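From the Reading Room: Slow Letters, and Why We Still Write Them

Hello again, dear members, and a happy new year to those of you I haven't bumped into yet. I promised in the last issue that I'd say something about the letter exchange, and then the holidays came along and my good intentions went the way of the shortbread. So I've made a pot of tea and I'm going to do it properly this time.

For those who've joined lately, the exchange is a very simple arrangement. You put your name down, we match you with another member you don't know well, and the two of you write to each other by post. Real paper, a real stamp, no hurry. We started with 7 pairs, mostly people I'd badgered at the Casard book table, and we now have almost 99 names in the tin. I had to buy a second tin!

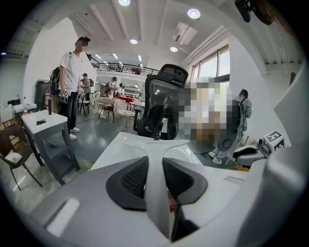 Do I need nice handwriting to take part?

Any handwriting will do, and so will a typewriter or a printed page if your hands are sore. All we ask is that you sign it in pen.

I know the first letter is the hard one. You sit down with a clean sheet and suddenly your whole life seems to have been nothing but groceries. My advice is to start with the groceries, then. Armindo Azevedo, who has been with us from the first round, wrote his opening letter about a jar of quince paste he'd been given and was too fond of to open, and his partner wrote back four pages on the quince tree behind her grandmother's house in Branico. They've been at it ever since, and I gather the jar is still on the shelf.

A few people have asked me about paper, and I do have opinions (as you'll have guessed). Anything too thin and the ink comes through to the other side, which is a nuisance if you like to write on both, and I do. Anything too thick and you'll find yourself paying extra at the post office. I've been using the cream Nondetti pads, the ones with the faint lines, and they take a fountain pen very well. If you don't own a fountain pen, please don't run out and buy one on my account. I wrote with a blue ballpoint for years and my friends could read every word, which is more than they can say now.

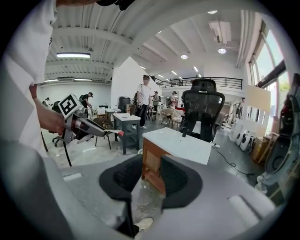 Then there's the question of how long to wait before answering. We used to suggest a fortnight, but it made some of you feel as though you had homework, so we've dropped it. Write when you have something to say, or when you've a wet afternoon with nothing on. If your partner has gone quiet for more than 6 weeks, send a postcard with a cheerful line on it before you start to worry. I've had a card like that myself, with a picture of a donkey on the front, and I was so ashamed of my silence that I answered it standing up in the hallway with my coat on.

I should say a word about keeping letters as well. I put mine in shoeboxes, in no order whatsoever, and I can't recommend it. My sister keeps hers flat in a folder with the date pencilled in the corner of each one, and she can find anything in a minute. The envelopes are worth keeping too if you have the room, as the postmark will often tell you what the writer forgot to. Just take off the paper clips and rubber bands. I opened a bundle from my aunt last winter and the band had gone to something like toffee, right across her good grey stationery — I could have wept.

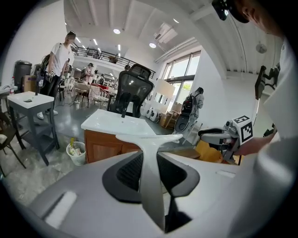

Now, the practical part. Names for the new round need to reach me by 21st January. You can drop a slip in the tin by the returns shelf or post it to me at the usual address, and do please print your surname, as I spent a good part of last autumn believing that Mrs Beltrán was two different people. Let me know if you'd like a partner who shares a hobby, or if you'd sooner be surprised. The surprised ones seem to have the most fun, but gardeners do like another gardener, and I try to honour that where I can.

There's no charge to join. You'll need your own stamps and paper, though I keep a small supply of both for anyone who's short, and you only have to ask. If you've already got a partner and you're getting on well, you needn't do a thing. You can have 2 partners at once if you've the energy for it, and a few of our busier correspondents do.

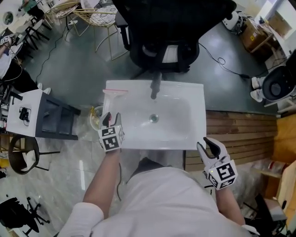 We'll have our reading-aloud evening again in April, for anyone who'd like to share a favourite passage. It needn't be from the exchange. Last time we had a wartime recipe, a very cross letter to a piano tuner and a child's thank-you note for a pair of socks. Please check with the person who wrote it before you read it out, if they're still about to be asked. I'll bring the lemon slice, and there's always room for another plate beside it.

With love, and ink on both cuffs,
your newsletter editor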